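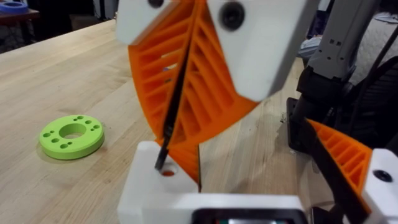 Maribel Pacheco
Posted 3 August 2022 in Guides

How to draw a map by hand for an old dungeon game

When I started Cavuditz I did not have any map. The game does not draw one for you, and the small compass in the corner is not always telling the truth. I lost an entire evening in the first cellar. After this I bought a pad of squared paper, and now I would not like to play such games in another way.

What you need

Squared paper, with squares big enough to write a letter inside. Two pencils, one hard and one soft. An eraser. Some colored pens for later, but please do not use them in the first hour.

Step one: find the size of the floor

Many older games use a floor with a fixed size. In Cavuditz each floor is 20 squares on each side. Before you draw anything, mark this size on your paper and write numbers along the bottom and the left side. If you don't know the size of your game, start in the middle of the page and leave much space. You can glue a second page later.

Step two: walk along the wall

Keep your left hand on the wall, as people say about real mazes. Take one step, draw one square, then take the next step. It is slow. If you walk five steps and then draw five squares, you will sooner or later draw four, and the mistake comes out only when two corridors do not meet.

Use the hard pencil for walls you have seen and the soft one for walls you only suppose.
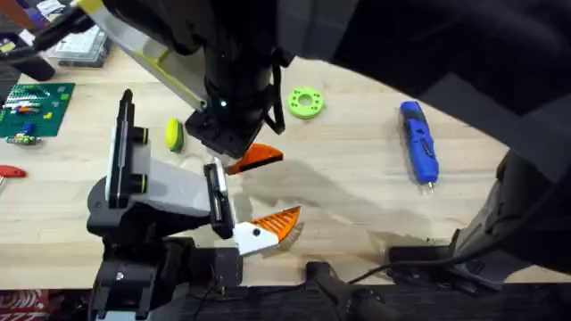 Step three is to choose your symbols, and to choose them before the map is full. I use D for a door, S for stairs, a small arrow for a one-way passage and a dot for a place where a message appeared. Write the list on the edge of the page. For the thing you must find quickly, in my case the stairs up, keep one strong color which you use nowhere else. Think of that tiny green light glowing under the black wrist of the upper arm: it takes almost no space, but the eye goes to it. A stairs mark can be equally small if the rest of the map stays in pencil.

Step four: test for spinners and teleports

A spinner is a square that turns you without saying it. If the corridor suddenly looks wrong, stop and do not draw. Drop an object on the floor, if your game permits it, then walk away and come back. In the second cellar, under the house of Tian the miller, I dropped a candle and met it again from the other side. So I had been turned, and I could correct the page.

When you cannot drop objects, save the game, take one step in each direction and compare what you see with your drawing.

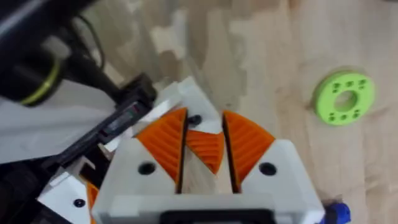
Orange ribbed pads on the white gripper, light tabletop beyond.

Step five: make a clean copy

When a floor is finished, copy it with pen on a new sheet. Leave out the wrong guesses. Put the name of the floor and the page number in the top corner. My friend Bevan Sheehan keeps his rough sheets too, and he was right to do so: I had forgotten to copy a secret door on the Marnix floor, and the rough sheet was already in the garbage.

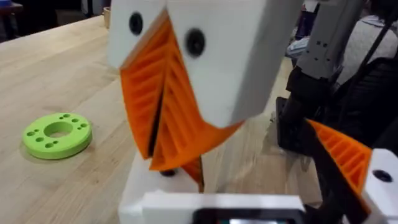 Ribbed orange fingers under the white housings, each housing with its black screw.

If the floors do not fit together

Put the lower floor on top of the upper one and hold both against a window. The stairs should be at the same place. If they are not, check first the numbers on the left side, as this is where I make most of my mistakes. Some games do move you sideways on the stairs, so try them once in both directions before you erase anything.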